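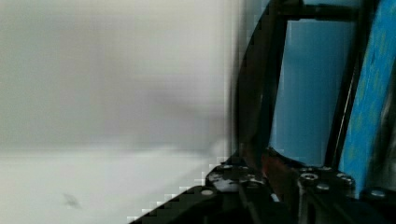

I have worked at Lurden for long enough to have had three job titles, and the work under each of them was much the same. We test small kitchen appliances and the things people use with them. Somebody opens a door, puts something down, picks it up again, closes the door and writes a number in a column. For years that somebody was me, or Yulan Fang at the next bench, or whoever had been sent up from the stores for the week.

Since November a good part of the opening and picking up has been done by an arm. I said I would write down how it has gone, mainly for the people at Flondby who are getting theirs next and keep ringing me at lunch.

The first thing to say is that no one lost their job over it. We were worried, and I think we were right to be, and Caradog Ellis came round all the benches and told us one at a time what was planned. He could have sent an email. There were 11 of us before and there are 11 of us now, although two have moved across to reporting and one of those didn't much want to go.

What has changed is the shape of the day. I used to do a run of 200 door openings with my own wrist, in two sittings with a tea break between them, and I wore a support strap from the chemist from Wednesday onwards. I don't wear it now. In its place I have a stool, a screen and a lot of small decisions about where things go.
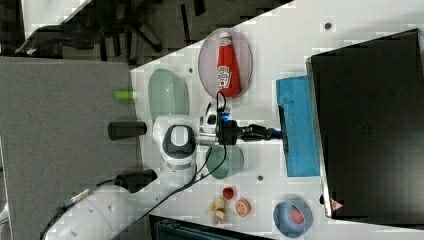
The bench with the bowls, the fruit and the ketchup on its plate.

Laying out the table takes longer than I thought it would. Hongjun Dong wants the items moved between runs so the arm doesn't just learn one spot for each, and he wants a note of every layout. He is fussy about it. I was a bit short with him in the first weeks, and then I saw a run go badly from a lazy layout of mine and stopped arguing. Xiuying Han drew up a sheet we can fill in with a pencil, which is quicker than typing with one hand while holding a bowl in the other.

The toy food gets a lot of comments from visitors. It is light, it doesn't go off and you can drop it. Yulan keeps hers in a biscuit tin sorted by colour. Mine are in a drawer.

There is a kind of tiredness I hadn't expected. Repeating a movement is dull, but your mind can go elsewhere while you do it. Watching a machine repeat a movement is dull and your mind has to stay put, because you are the one who presses stop. After two hours of it I am no use to anyone. We asked for the watching to be split into shorter turns, and Haiyan Kang, who does the rota, changed it the same week. I would tell Flondby to ask for that on the first day — don't wait until people are snapping at each other. 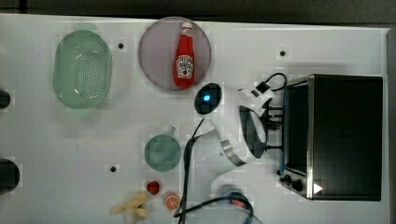

Gripper up by the oven, with the colander and mug out on the same table.

Oven doors are the part I still have opinions about. A person feels a stiff hinge straight away and says so. With the arm you get a reading, and somebody has to look at the reading and wonder. I have asked that one of us opens each new oven by hand a few times before the arm gets it, and writes down in plain words what it felt like. Caradog agreed to this for the small ovens. We are still talking about the rest.

Pay hasn't moved. The new duties are meant to be looked at in the next review, and I have put my name on the letter asking for a date.

If you are at Flondby and reading this, bring a cushion for the stool, and ring me after two, not at lunch.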